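Plemon keeps its sorting cell on schedule with a small brush and a July checklist

22/12/2019

The sorting cell at Plemon's parts depot in Drornitz has now handled 3,939 trays without a service call, and the people who look after it would like it known that a good share of the credit belongs to some very plain housekeeping. The cell is one robot arm, a short conveyor, and an office desk a few steps down the hall where its settings are kept on a laptop. All of it gets cleaned on the same list — the desk included.

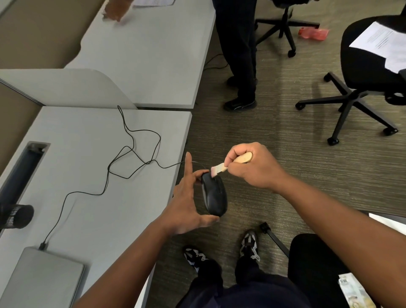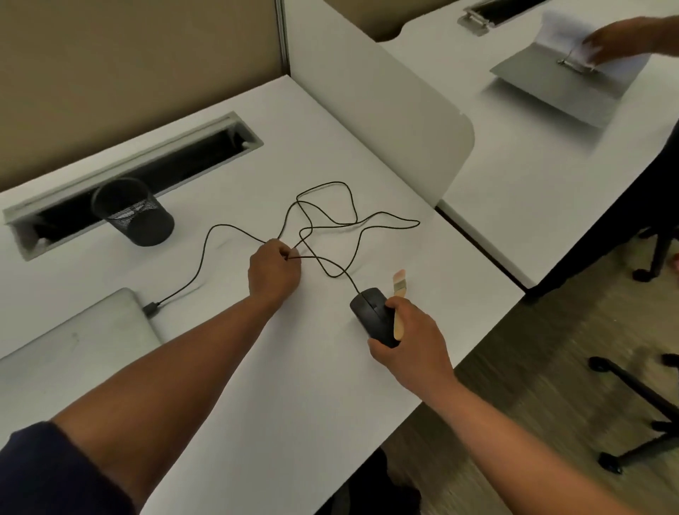
A computer mouse, its long cable and a small wooden-handled brush at the desk.

The list was drawn up in July, after a stretch of weeks when the arm kept setting trays down a little to the left of where they belonged. The crew did what most of us would do and went straight for the big parts. They checked the gripper pads, they checked the belt tension, they had the base bolts out and back in again, and the trays still landed crooked. In the end the fault was traced to the position table, where 5 of the drop points had been nudged by a few millimeters. Those points are set on screen, by dragging a marker over a plan of the conveyor, and the mouse used for the job had been jumping under the hand for quite a while. People had simply gotten used to it, the way you get used to a sticky door at home.

So the mouse went on the list, along with the laptop's keys and the handheld stop switch that hangs by the cell gate. Brinen, the firm that supplied the arm and still comes by twice a year to check it over, was happy to see the addition and has since asked for a copy of the list to show at its other sites.

The routine itself is short. Before anybody touches the position table, the arm is parked and the cell gate is locked. The mouse is brushed out along its seams and at the wheel, and the cable is looked over from one end to the other for kinks. Then the drop points are opened, compared with the printed sheet, and saved again only if something has to change. Out at the cell, the gripper pads are wiped down with a lint-free cloth, the two light sensors over the belt get a gentle brushing of their own, and 3 test trays are run through at slow speed before the gate sign is turned back around.

Pads are swapped every 200 hours, whether they look worn or not. The crew used to wait for the first slip, and they will tell you quite cheerfully that they like the new way a good deal better — a slipped tray usually meant an hour on the floor hunting for washers!

A bigger job is coming in the new year. The conveyor's drive motor is the original one, and its bearings have grown noisy enough to hear from the loading door. Medve, the repair shop across the river, will take the motor in for new bearings while a loaner keeps the belt moving. The arm will have to be lined up again once the rebuilt motor is in, and the crew plans to use the pause to retire the printed sheet, which has been corrected in pencil so many times that a couple of the rows are hard to read.

Trays will be sorted by hand during the changeover, and Plemon asks customers picking up small orders at the Drornitz counter to allow a little extra time. The counter hours stay the same.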